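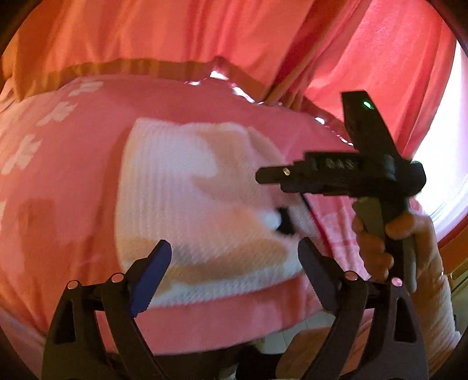 Omia (Handgreifer)

Startseite Themen Werkstatt Register Suche
Lesezeit: 2 Minuten

Omia ist ein von Hand geführter Zweifingergreifer, der als Eigenbau in der offenen Werkstatt Surnitz entstanden ist. Er dient dazu, Bewegungen beim Umgang mit Textilien aufzuzeichnen, die später ein Roboterarm ausführen soll. Der Entwurf stammt von Ro-un Kong. Die erste benutzbare Ausführung wurde im Juni fertig.

Aufbau

Das Gerät besteht aus einem schwarzen Gehäuse, einem Griff und zwei beweglichen Fingern, die über Gelenke mit Schrauben verbunden sind. Die Finger haben dreieckige Öffnungen. Damit wird Gewicht gespart, und die Kamera verliert weniger von der Sicht auf den Stoff. Eine geriffelte Innenfläche soll verhindern, dass dünnes Gewebe beim Anheben wegrutscht. Omia wird meistens paarweise benutzt, also ein Greifer für jede Hand.

Ein Greifer mit Kamera wiegt 664 Gramm. Kong hatte am Anfang ein geringeres Gewicht geplant, aber die ersten Gelenke waren zu weich und mussten verstärkt werden. Die volle Öffnung der Finger wird mit einem Anschlag begrenzt, der sich in 4 Stufen einstellen lässt.

Entstehung

Die Teile wurden in Surnitz gedruckt und zu Hause zusammengebaut. Die Werkstatt öffnet am Donnerstag, und der Drucker musste mit anderen Projekten geteilt werden. Deshalb zog sich die Arbeit an den Fingern länger hin als vorgesehen. Eine frühere Fassung mit nur einem beweglichen Finger trug den Namen Ma. Sie war einfacher zu bauen, drückte aber den Stoff immer zu einer Seite und wurde nicht weitergeführt.

Verwendung

Die meisten Aufnahmen entstehen in einem Schlafzimmer, auf einem Bett mit rosafarbener Decke. Als Übungsstück dient oft ein weißes Handtuch, das gefasst, gezogen und gefaltet wird. Frottee gilt bei diesem Eigenbau als dankbares Material, weil die Schlingen an den geriffelten Flächen gut halten. Glatter Satin ist schwieriger - er gleitet schon bei kleinem Druck heraus. Eine Sitzung dauert 45 Minuten, danach werden die Schrauben an den Gelenken nachgezogen.
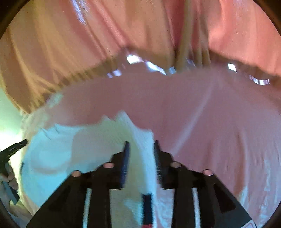
Kann man mit Omia auch ohne Roboterarm sinnvoll arbeiten?

Für das Aufzeichnen braucht man keinen Arm, denn die Hand des Benutzers führt den Greifer. Ein Arm wird erst nötig, wenn die gespeicherten Bewegungen nachgefahren werden sollen.

Auswertung

Die Aufnahmen werden mit dem Programm Clidach geordnet, das Kong ebenfalls selbst geschrieben hat. Es ordnet die Bilder der beiden Greifer zeitlich zueinander und speichert den Abstand der Finger. Schnelle Bewegungen sind noch ein Problem, denn die Kanten des Stoffes werden dabei unscharf. Solche Abschnitte müssen bisher von Hand markiert werden.

Siehe auch: Ma (Greifer), Clidach, Offene Werkstatt Surnitz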